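Lista: conservacion-carpinteria
Asunto: Re: Holgura en hojas dobles con pernio original
De: Ishbel Farquharson
Fecha: 13 de marzo de 2024

Fraser MacRitchie escribió:
> Tenemos en Torndale una puerta de dos hojas, macizas, que roza en el
> encuentro central desde octubre. La propiedad quiere cepillar los dos
> cantos y olvidarse del asunto. Los pernios son los originales y la última
> intervención documentada es de 1989, sin detalle de lo que se hizo.
> ¿Cepillaríais? ¿O tocaríais antes los pernios?
> Fraser

Fraser:

No cepillaría nada todavía. Un roce en el encuentro central tiene al menos tres orígenes posibles (hinchamiento de la madera, descuelgue de una hoja o movimiento del cerco) y el cepillado solo corrige el primero, y lo corrige mal si se hace en la estación húmeda. En verano tendrías una junta abierta por la que pasa el aire y, con el tiempo, un listón postizo que alguien tendrá que justificar en la siguiente memoria.

El orden que seguimos en el taller es el siguiente. Primero, medir las dos diagonales del cerco con las hojas desmontadas o, si no es posible, con las hojas abiertas a escuadra. Una diferencia de hasta 2 mm la damos por normal en un hueco antiguo. Si es mayor, el problema está en la obra y la carpintería no se toca hasta que alguien mire el dintel.

Después, comprobar el plomo del canto de cada hoja en posición cerrada. Si el roce se concentra en el tercio superior y la holgura inferior es mayor, lo habitual es que el pernio de arriba haya cedido. Conviene sacar los tornillos de uno en uno y examinar el fondo de la caja. En muchas reparaciones de esa época se rellenaba con palillos y cola blanca, que aguanta unos años y luego se desmenuza. Se sanea, se encola un taco de la misma especie con la fibra paralela a la del montante y se vuelve a taladrar.

Solo entonces miraría la humedad. Anota la lectura en la cara interior y en la exterior, a media altura y junto al peinazo bajo, y repítela durante alrededor de 5 semanas, siempre a la misma hora. Una lectura aislada no sirve para decidir. Comprueba también que la testa inferior esté sellada: es lo que más se omite al repintar, porque obliga a descolgar la hoja.

Sobre el herraje de cierre: revisa que el resbalón entre centrado en su alojamiento. Si la chapa se ha recolocado alguna vez, quedarán taladros antiguos bajo ella, y su desplazamiento te indica cuánto ha bajado la hoja desde entonces. Elspeth Rennie dejó en el archivo de la lista una ficha sobre este método, con la referencia 3892. La medida la da con calibre y me parece fiable.

Dos vistas de hojas dobles abiertas:

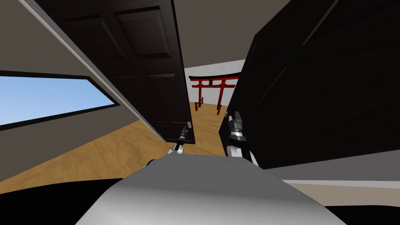
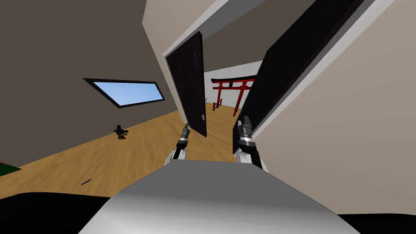
Pregunta que me llegó en privado y contesto para todos: si finalmente hay que rebajar, ¿se reparte el rebaje entre las dos hojas?

Se rebaja la hoja activa, salvo que el encuentro lleve batiente moldurado centrado, en cuyo caso se reparte a partes iguales para no descentrar la moldura. En ambos supuestos se sella el canto el mismo día.

Fraser, si puedes, manda las diagonales y una nota de dónde está la marca de roce.

Ishbel Farquharson
Taller Zawadzka

Contacto con la administración de la lista | © Conservación y Carpintería | Volver arriba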